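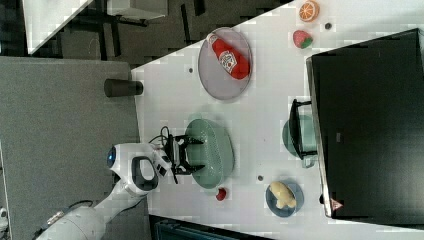
What is the difference between spot trading and a futures contract?

In spot trading you pay the full price and you own the coin at once. In a futures contract you own only an agreement about the price, and you leave a smaller sum, called margin, as a guarantee.

Most students in this course have already bought something on a spot market, even if only a small amount. Futures are newer for them, so this handout goes slowly. The exchange in our exercises is Bestavov and the coin is Inga, the same as in Handout 2. Please keep your price table from that week, because we use it again.

Margin and leverage

Suppose Inga trades at 400 dollars. Tuva wants to hold 10 coins. On the spot market she needs 4,000 dollars. On the futures side of Bestavov she can choose leverage of 10, and then the exchange asks for only 400 dollars as initial margin. The position has the same size in both cases, and this is the point that students miss most often in the exam. Leverage changes how much money you must put down. It does not change how much you gain or lose when the price moves by one dollar.

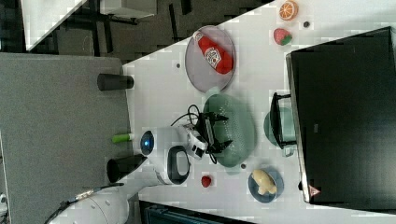 If the price goes up to 420, the gain is 200 dollars in both accounts. On the spot purchase it is 5 percent of the money she put in. On the futures position it is 50 percent. When the price goes down to 380, you read the same numbers with a minus sign.

Liquidation

The exchange does not wait until the margin is completely gone. It sets a second level, the maintenance margin, and when the account falls under this level the position is closed by the system. We call this liquidation. In our exercises the maintenance margin is 200 dollars for the whole position, fixed, so that you can calculate by hand. Tuva's long position therefore reaches its limit at 380 dollars per coin. Fees are ignored for now -- they come back in Handout 6.

A short position works in the other direction. The trader gains when the price falls, and the limit stands above the entry price. With the same margin, a short opened at 400 reaches its limit at 420. 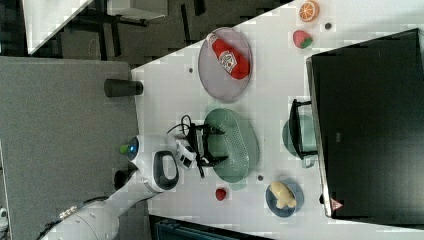

Reading time: 5 min

Funding rate

A perpetual contract has no end date, so something must hold its price near the spot price. This is the job of the funding rate. When the contract trades above spot, the rate is normally positive and the longs pay the shorts. When it trades below, the shorts normally pay the longs. The payment goes between traders, and in our model Bestavov keeps nothing from it.

Please be careful with the word "rate" here. It is applied to the full position size and not to the margin. With a rate of 0.01 percent and a position of 4,000 dollars, the payment is 40 cents per period. It looks small, but a person who holds the position through all of August will pay it many times.

Open interest

Open interest is the number of contracts that are open at this moment. In the Closmont data file the first row shows 1,584 contracts. Each contract has one long and one short, so you must not multiply by two. Volume is another thing: it tells how many contracts changed hands during a period, and one contract can be traded several times. 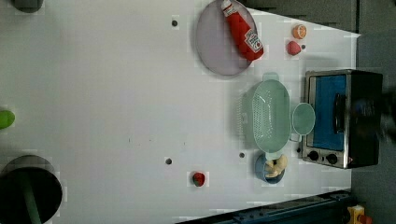 Exercises for the next meeting

1. Calculate the limit price for a long position of 10 coins opened at 400 with 800 dollars of margin. Keep the maintenance margin at 200.

2. Do the same for a short position.

3. In row 49 of the Closmont file the funding rate is negative. Write two or three sentences about who pays, and what this can say about the mood of traders.

4. Explain to a friend who knows only spot trading why open interest can fall while volume is high.

Filed under: Course Materials > Digital Assets > Derivatives

Comments (3)

Rocío Quispe
For exercise 1 I get 340. Is the maintenance margin subtracted before I divide by the number of coins?

Tuva Dahlgren
Rocío, I did it like that too: 800 minus 200, then divided by 10, so the price can fall 60 dollars. And thank you for using my name in the one who gets liquidated :)

dasby_reader
Will Handout 6 have the fees for both sides of the trade, opening and closing? The old version had only opening.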